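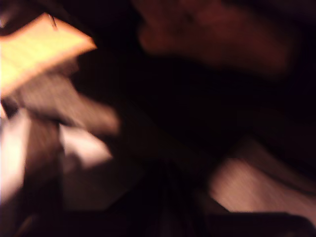 Yellow paper or thin card.

Where Colour Comes From
Furnden Museum of Colour - reading sheet 2, for ages nine to twelve
Written by Chepkoech Ogola. Last checked 01/10/2019.

Light travels in waves. The distance from the top of one wave to the top of the next is called the wavelength. The wavelengths we can see are very small, far thinner than a hair. Long ones look red and short ones look violet. Orange, yellow, green and blue lie between them.

Daylight contains all of these wavelengths mixed together. Our eyes and brain treat the mixture as white. If daylight passes through a glass prism, each wavelength bends by a slightly different amount and the mixture spreads out into a band of colours called a spectrum. Raindrops do the same job when they make a rainbow.

Colour by taking away

Most objects give out no visible light of their own. They are seen when light from a lamp or the Sun lands on them and some of it bounces off. The part that doesn't bounce off is taken in by the object, and this is called absorption. Absorbed light usually turns into a small amount of heat.

A ripe lemon absorbs most of the blue and violet light that reaches it. The red, orange, yellow and green light bounces back. When that mixture enters the eye, the brain reads it as yellow. A leaf absorbs red and blue and sends back more of the green. Soot absorbs nearly everything and looks black. Chalk absorbs very little and looks white.

The colour of an object therefore depends on the light shining on it. A blue jumper under a pure red lamp looks almost black, as there is no blue light for it to send back. This is why cloth shops often let customers carry a roll to the window before they buy.

Colour by glowing

Some things make their own light. Any solid object will glow if it is heated enough. An iron bar in a forge first glows dull red. As it gets hotter it turns orange, then yellow, then nearly white. The change happens in that order for every material, so a blacksmith can judge the heat of a bar by looking at it.

A candle flame is yellow for the same reason. Tiny grains of soot inside the flame are hot enough to glow. The blue part at the bottom of the flame is made in a different way, by the burning gases themselves.

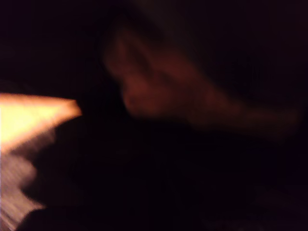
Orange-yellow against black.

Stars follow the heat rule too. Cool stars look reddish and the hottest look bluish white. The word "cool" needs some care. A cool star is still hotter than any kitchen oven.

How the eye sorts colours

At the back of the eye is a thin layer called the retina. It holds two main kinds of light-sensing cell, named rods and cones after their shapes. Rods work in dim light but can't tell one colour from another. Cones need brighter light. Most people have three types of cone, and each type responds best to a different part of the spectrum.

The brain compares the signals from the three types. Strong signals from the first two and a weak one from the third are read as yellow. Some people have cones that work differently, or have only two types, and they may find it hard to tell red from green. This is called colour vision deficiency - many people still use the older name, colour blindness.

In a dark bedroom the cones send very little signal and the rods do most of the work. A red book and a green book of the same shade may then look the same grey.

Paints, inks and dyes

People have collected coloured materials for thousands of years. Ochre is a kind of earth that contains iron. It was ground up and used on cave walls, and it is still sold in tubes today. Other colours came from roots, leaves, shells and insects.

The Ornero Room on the first floor of the museum holds 1,509 samples, each in a glass jar with a numbered lid. The Mwaipopo drawers, by the stairs, hold 200 strips of dyed cotton. The drawers are kept shut between visits, as strong light slowly breaks down many dyes and makes them fade.

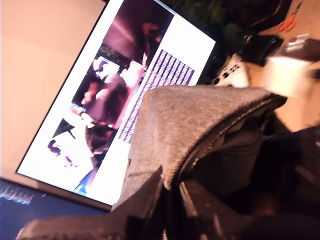
What is the difference between a dye and a pigment?
A dye dissolves in a liquid and soaks into cloth or paper. A pigment stays as solid grains, which must be held in place by something sticky such as oil, egg or glue.

Words used on this sheet

Absorb: to take in.
Cone: a cell in the eye that helps us see colour.
Retina: the layer at the back of the eye that senses light.
Rod: a cell in the eye that works in dim light.
Spectrum: the band of colours in light, set out in order of wavelength.

Reading sheet 3 deals with shadows and mirrors.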